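Subject: Re: [handheld-practice] Draft rule 3, "clear the table"
From: Shamim Tarar

On Saturday, Horville list admin wrote:
> Rule 3 now reads: "The work surface shall be clear of all
> items before each take." Winthorpe would like this adopted
> for August. Objections to the list, please, and keep them
> short.

Objecting, and I'll try.

Clear of all items includes the item you came to pick up. I know what was meant. So does everyone who was on the call. The person who joins in August and reads the rule at 8 in the morning was not on the call, and we have met that person. At Rajput he took the rule on tape marks so seriously that he taped over the tape marks.

What I'd suggest instead:

3. Before each take, remove anything that is not on the task sheet. Items on the sheet stay where the sheet puts them.
3a. Leave bare table between items, enough that the open fingers can come down beside one without touching the other.
3b. Look at the finger pads every 50 takes. Dust gets wiped off. A chipped edge gets written down, and the lead decides whether to swap the pad. 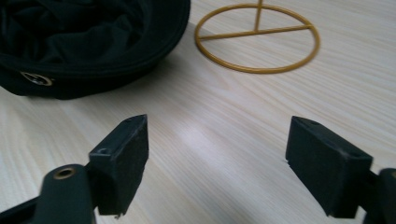

I'd be strict about 3a for anything made of wire or cloth. Wire lies flat and gives you very little to get hold of, and black cloth next to black fingers is hard going for whoever labels the footage later. Give them room and the labelers at Clatero may start answering our mail again.

On 3b, the old wording said every 500, which as far as I can tell was a typo that got promoted. We have been ignoring it for 2 years with good results, but I'd like to be ignoring a better number.

I have no view on rule 4 except that "reasonable lighting" should say what it means or go away.

Shamim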